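Tridine Cable Sorting Kit: README and data card

Tridine is a tabletop kit for practicing and recording one job: picking loose cables and wires off a table and putting them into open bins. It is sold by Weder and comes with a set of recorded episodes, which this file also covers. The notes on use and faults come from the Weder workshop in Storkardale, where the recordings were made.

Read the section on known problems before you order. The kit does what the product sheet says, but cables are harder to handle than blocks or cups, and some buyers have expected a finished sorting machine. Tridine is a starting point for training and testing.

Status: maintained
Recorder: Ots
Arms: two, with two-finger grippers
Episodes supplied: 1,549

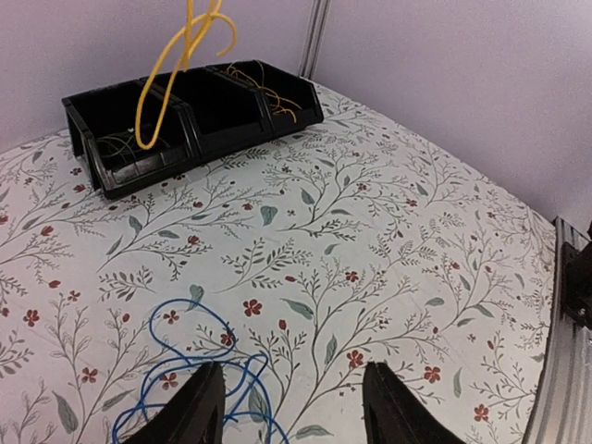

Reading time: 8 minutes

What the task looks like

The work area has a black plastic bin organizer with open-fronted compartments side by side, set near the far edge of the table. Cables and wires start on the cloth, in a bin, or partly in both. A blue cable may lie in loose coils close to the fingers while a yellow one hangs down into a compartment from above. Thin bundles often drape over a rim, with strands down the front.

An operator drives the arms and Ots records what they do. An episode begins when the operator presses start and ends when the operator presses stop. There is no automatic end signal. The instruction for the episode is typed in beforehand and stored with it, in everyday words such as "put the blue cable in the bin."

The arms stand inside an aluminum extrusion frame with pale walls. The tablecloth has a printed pattern of stems, leaves and small red flowers. We kept the patterned cloth for the whole supplied set. If you plan to work on a bare bench, record some episodes of your own before you judge the results.

What is in the box

- Two arms with grippers and wrist cameras
- Frame parts, brackets and bolts
- Bin organizer in black plastic
- Printed tablecloth
- Assorted cables and wires, thick and thin
- Power supply and emergency stop
- License card for Ots
- Drive with the supplied episodes

A computer is not included. Neither is the table. Check that yours does not rock under load; we had to repeat a full Wednesday of recording over a loose table leg.

Setting up

1. Build the frame first and tighten the brackets by hand. Leave the final turn until the arms are in.
2. Mount the arms and run each one through its full reach with the power off. Nothing should touch a post or a wall.
3. Lay the cloth flat and set the organizer toward the back of the table.
4. Connect the cameras, open Ots and check that left and right are not swapped. Ots will not warn you if they are.
5. Test the emergency stop. Do this every day, before the first episode.
6. Record a short trial and play it back in full.

Allow 80 minutes for a first build with two people. Later builds go faster, and most of the time goes into routing the arm cables so they do not end up in the work area.

How the data is stored

Each episode has its own folder. Inside are the wrist camera videos, the joint positions, the gripper openings and a small text file with the instruction and the operator's result mark. The result mark is either "done," "partly done" or "failed." It is the operator's own judgment at the end of the episode, and it was not checked by a second person.

Failed episodes are included. They are useful for testing, but leave them out of training unless you know why you want them. The result field is plain text, so filtering takes one line in most tools.

Episodes are not split into training and test sets. We suggest splitting by session instead of by single episode. Within a session the starting layouts can be close to each other, and a random split will make your numbers look better than they are.

What makes it hard

Cables do not keep a shape. A strand can be in one bin at one end and over the next bin at the other, and pulling on it moves things you did not mean to move. Color helps less than you would think. Thick and thin blue cables are both in the kit, and they can end up in the same place. Dark wire in a black bin is the worst case for the cameras: the bins are glossy, and reflections on the floor of a bin can look like wire.

Look at the thick blue cable as it comes down over the dividing wall and loops above the right-hand bin, with the thin blue coil on the bin floor. The gray wire lies in the bin to the left. A label that only says "blue cable" does not say which of the two blues to take, so write "thick blue" or "thin blue" in your own instructions.
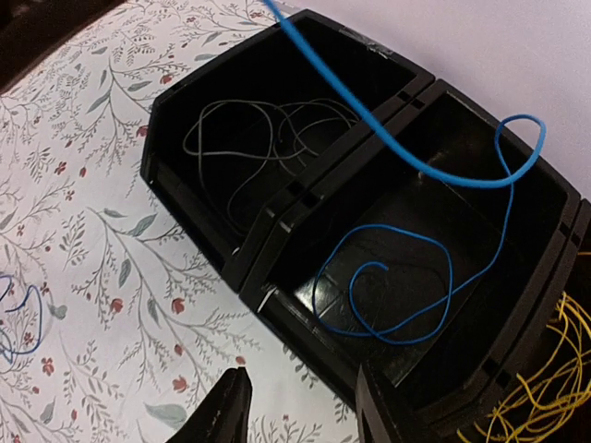
Known problems

- The fingers can catch the rim of a bin on the way down. Approach from higher up than feels necessary.
- The notches along the dividing walls hold thin wire. If a strand gets stuck, stop the episode and free it by hand with the arms disabled.
- The cloth slides when the grippers press on it. Clips at the table edge help, though they are not supplied.
- Wrist views lose the bins when an arm is low and close to the table. There is no overhead camera in the standard kit.
- Ots version 7 can drop the last moments of a recording if you close the window right after pressing stop. Wait for the saved message.
- Older instructions use "wire" and "cable" for the same items. We have not gone back to correct them.

What it should not be used for

Do not use live or powered cables. Do not use the supplied episodes as evidence that a system is safe near people; no safety tests were part of the recording. The set covers one kind of table layout and one kind of bin, and results on it say little about tool trays, wiring cabinets or factory lines.

Service and spare parts

Finger pads and camera leads wear out first — order spares with the kit if you can. Repairs are done in Storkardale, and you pay shipping one way. An on-site setup visit can be booked separately. It covers building, calibration and a first recording session, but not model training.

Changes

October: result marks added to all episodes, two damaged videos replaced, setup steps rewritten. The folder layout is unchanged, so existing loaders will keep working.

Contact Weder | © Weder, Storkardale | Back to top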